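Tempo de leitura: 4 min

O computador que ninguém quis deitar fora

Cheguei à oficina com dez minutos de avanço e um saco de pastéis de nata, porque me tinham avisado de que ali não se fala com jornalistas de mãos a abanar. A dona da Lillunon (pediu-me que não pusesse o nome dela, "põe só a senhora dos computadores, é assim que toda a gente me chama") já estava de pé, com o café na mão, a ralhar com uma caixa de parafusos.

Eu queria falar com ela sobre uma coisa que me anda a moer desde março: por que raio trocamos de computador tantas vezes? Em minha casa vão dois em seis anos, e nenhum deles estava propriamente morto. Estavam lentos. Fiquei farta e comprei outro.

"Pois, é isso que me dizem todos", respondeu ela, já com o primeiro pastel a meio. "Está lento. E eu pergunto: lento a fazer o quê? E a pessoa fica a olhar para mim!"

Ri-me, mas confesso que também não soube responder.

Ela começou a reparar máquinas na cozinha dos pais, em Tamthorpe, com um ferro de soldar emprestado e uma mãe que não achava graça nenhuma ao cheiro. Depois passou uns anos ao balcão de uma loja, a Ongart, onde o trabalho era vender, e de onde saiu zangada. "Entrava um senhor com um disco cheio e saía com um computador novo. Eu fazia a fatura e ia para casa maldisposta. Um dia não fui para casa, fui falar com o patrão, e pronto, acabou-se o emprego."

No ano passado passaram pela Lillunon 2.085 computadores. Desses, 1.779 voltaram para os donos a trabalhar. Ela sabe os números de cor e disse-mos duas vezes, com um orgulho que não tentou disfarçar (e fez ela muito bem).

Perguntei-lhe o que é que afinal se estraga mais. Estava à espera de uma resposta complicada, com siglas, e levei com isto: "Pó. Pó e pelo de gato. A ventoinha entope, a máquina aquece, começa a travar para não se queimar, e a pessoa acha que apanhou um vírus." Nos computadores de torre, diz ela, quase tudo tem remédio. Troca-se a memória, troca-se o disco, troca-se a fonte de alimentação. Nos portáteis fininhos a conversa é outra, e aí a voz dela muda de tom. "Memória soldada, bateria colada. Quem desenha aquilo nunca teve de o abrir."
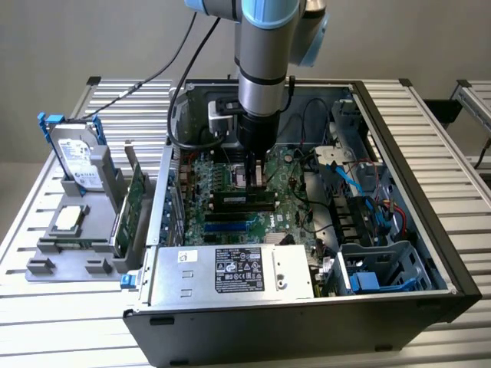
O que custa, e o que compensa

Falámos de dinheiro, claro, que é sempre onde isto vai dar. Uma senhora tinha lá deixado uma torre já com bastantes anos, onde guarda as fotografias dos netos, e a reparação ficou em 254 euros. Por esse preço, disse-lhe eu, há quem compre uma máquina em segunda mão.

"Há, sim. E eu disse-lhe isso antes de mexer num parafuso! Ela quis aquele. Conhece-o, sabe onde estão as coisas, não tem de aprender tudo outra vez. Isso também vale dinheiro, ou não vale?"

Fiquei calada um bocado. A minha tia é igualzinha com o telefone.

Quis saber se ela alguma vez manda as pessoas comprar novo, e manda, sem drama nenhum. Se a placa-mãe está queimada e a peça já não se arranja, ela diz logo. Também recusa arranjos a quem só precisa de limpar o ambiente de trabalho, e até faz uma careta especial para imitar quem lhe aparece com centenas de ícones à frente de uma fotografia das férias. As peças que se aproveitam das máquinas perdidas seguem para o Tellamier, um projeto que monta computadores para salas de estudo e que, segundo ela, está sempre a pedir memórias e teclados com cedilha.

E conselhos, há? Há, e vieram todos de enfiada enquanto ela limpava o açúcar dos dedos. Tirar a torre do chão. Não a encostar à parede. Ter uma cópia das fotografias noutro sítio qualquer, "nem que seja na gaveta das meias". E desligar a máquina da tomada antes de lhe abrir a tampa, coisa que eu, vergonha minha, nunca fiz.

Saí de lá com o meu portátil antigo apontado na agenda dela para sábado, 21 de maio. Pediu-me que levasse o carregador. E mais pastéis.

Contacto | © Todos os direitos reservados | Voltar ao topo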